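マスキングテープ

マスキングテープ(英: masking tape)は、塗装や工作のとき、塗りたくない部分を覆ったり、面に目印をつけたりするための粘着テープ。略称マステ。あとで剥がすことが前提。基材は紙が多いが、フィルムや布のものもある。

概要
基材、粘着剤、背面処理剤の三層で考えるとわかりやすい。基材は和紙またはクレープ紙(ちりめん状にしわを寄せた紙)。粘着剤はゴム系かアクリル系。背面処理剤は巻いた状態でテープ同士がくっつかないようにする層で、これがないと引き出せない。
手で切れる。曲線にもある程度沿う。剥がしたとき糊が残りにくい。この三点が梱包用テープとの大きな違い。ただし長く貼れば糊は残る。

歴史
20世紀前半、自動車の二色塗装で塗り分けのきれいな線が必要になり、専用の紙テープが作られたのが始まりとされる。それ以前は新聞紙と糊、医療用の布テープなどで代用していた。剥がすときに塗膜ごと持っていかれることが多かったらしい。
日本では和紙を基材としたものが車輌用、建築用に広まった。薄くて腰があり、塗料のにじみが少ない。2000年代後半から柄物の雑貨用が出て、文具売り場にも並ぶようになる。この節は加筆が必要。

種類
車輌塗装用。耐熱性が要る。焼付乾燥に使うものは特に。
建築塗装用。養生シートと一体になった製品もある(マスカー)。
シーリング用。目地の両側に貼り、充填材をへらでならしてすぐ剥がす。粗い面に付くよう糊は強め。
区画表示用。床や作業台に線を引く代わりに貼る。色のはっきりしたものが好まれ、青がよく使われる。灰色の面に青だと見分けやすい。

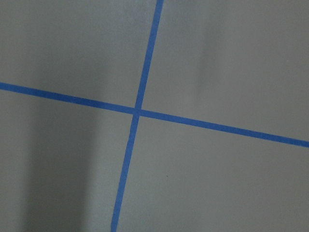
マスキングテープと養生テープは同じものですか。
別のもの。養生テープは主にポリエチレンクロスなどの樹脂基材で、シートの固定や仮止めが目的。塗り分けの線をきれいに出す用途には、薄い紙基材のマスキングテープが向く。

色と用途
色に統一規格はなく、メーカーごとの慣習による。黄、白、青、緑、紫など。北米では青が塗装用の定番で、長めに貼っておけるタイプの目印にもなっている。日本の車輌用は黄色が目立つ。色だけで粘着力を判断しないこと、必ず表示を見る。
幅は細いものから100mmまでさまざま。模型用はさらに細い。床の区画には40mm以上を勧める施工業者もいるが、机の上なら20mmでじゅうぶん。

貼り方
下地のほこりと油分をとる。濡れた面には付かない。
端を軽く置いてから、引っぱらずに伸ばしていく。引っぱって貼るとあとで縮み、端が浮く。特に和紙。
塗る側の縁だけ指の腹かへらで押さえる。全面を強くこする必要はない。
格子状に貼る場合は、先に一方向を全部貼り、次に直交する方向を重ねる。交差部は二重になるので、塗装ではそこに段差ができ塗料がたまりやすい。区画表示だけなら問題にならなない。
基準線は中央から取ると誤差が左右に散る。端から順に測ると、最後の升だけ妙に細くなったりする。

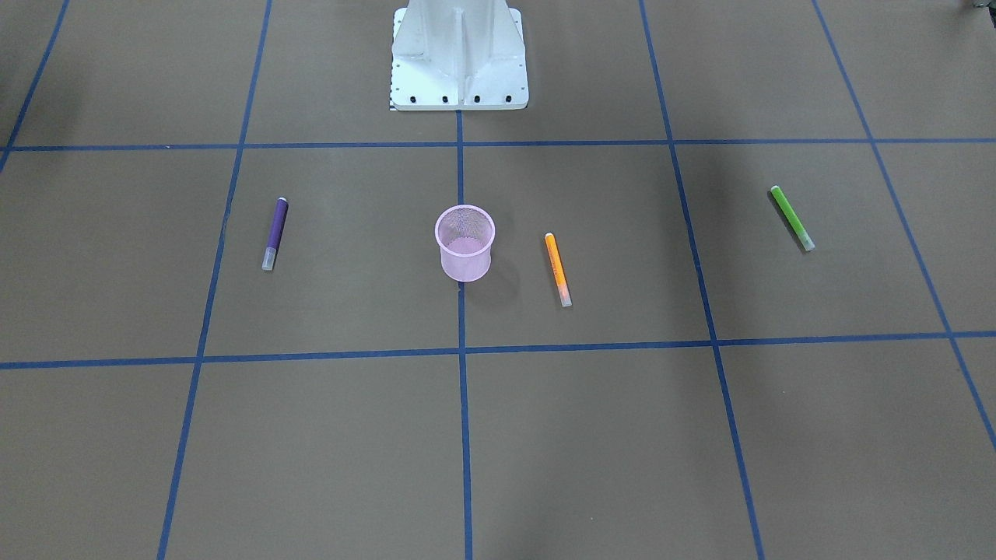 格子に貼ったテープは、どの順番で剥がすのがよいですか。
あとから貼った方向を先に剥がす。下のテープが押さえられたまま引くと交差部で裂けやすい。上の層を全部とってから、下の層へ。

剥がし方
塗料が完全に硬化する前、指で触れて付かない程度のころが目安。硬化後だと塗膜が割れて縁がぎざぎざになる。そうなりそうなときは、縁にカッターで軽く切れ目を入れておく。
角度は折り返すように低く、ゆっくり。真上に引くと下地の紙や壁紙がめくれる。寒い日は糊が硬いのでドライヤーで温めることもある。
糊残りは、同じテープの粘着面でたたいて取るのが最初。だめなら専用の剥離剤。樹脂面では溶剤に注意。

下地との相性
金属、ガラス、塗装済みの木は問題が少ない。未塗装のコンクリートやモルタルは粉が出るので付きにくい。プライマーを使うか、糊の強いシーリング用を選ぶ。
紙の上は難しい。クラフト紙を敷いた作業台など、剥がすときに表面の繊維が一緒に取れる。弱粘着のものを使うか、紙の外、台の側面で留める。敷いた紙ごと捨てるつもりなら気にしなくてよい。

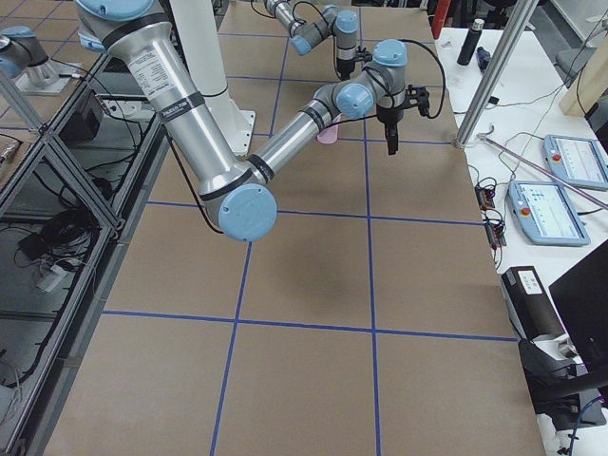

保管
直射日光と高温を避ける。紫外線で糊が劣化し、側面がべたつく。側面にほこりが付くと、貼ったときの縁の線がそのまま荒れる。袋に戻すのがいちばん簡単。
平積みで置くときは剥離紙をはさむ。コンクリ床にじか置きしない。湿気を吸った紙基材は波打って、引き出す途中で切れる。
室温22度前後で保管した巻きと、夏の車内に置いた巻きとでは、剥がしたときの糊残りがだいぶ違ってくる。古い巻きは目立たない所で試してから。

美術・雑貨での利用
水彩画で紙の周囲に貼り、余白を残す。水張りの代わりに使う人もいるが、紙によっては毛羽立つ。
舞台や撮影の立ち位置の印(バミリ)にも使う。ただし床材によってはビニール系のほうが向く。
インスタレーションの例もある。Sharada Subramaniamの「Vatum」は、展示室の壁に紙テープのみで線を引いた作品で、会期末に剥がされ現存しない。Karim El Sherbinyは同作の記録冊子(Benkirane刊)で、剥がした後に残った薄い跡のほうを主に論じている。[要出典]

関連項目
養生テープ
マスカー
クラフト紙
クレープ紙
バミリ

最終更新 2026/08/04 種類の節を整理、貼り方に追記。歴史はまだ手つかず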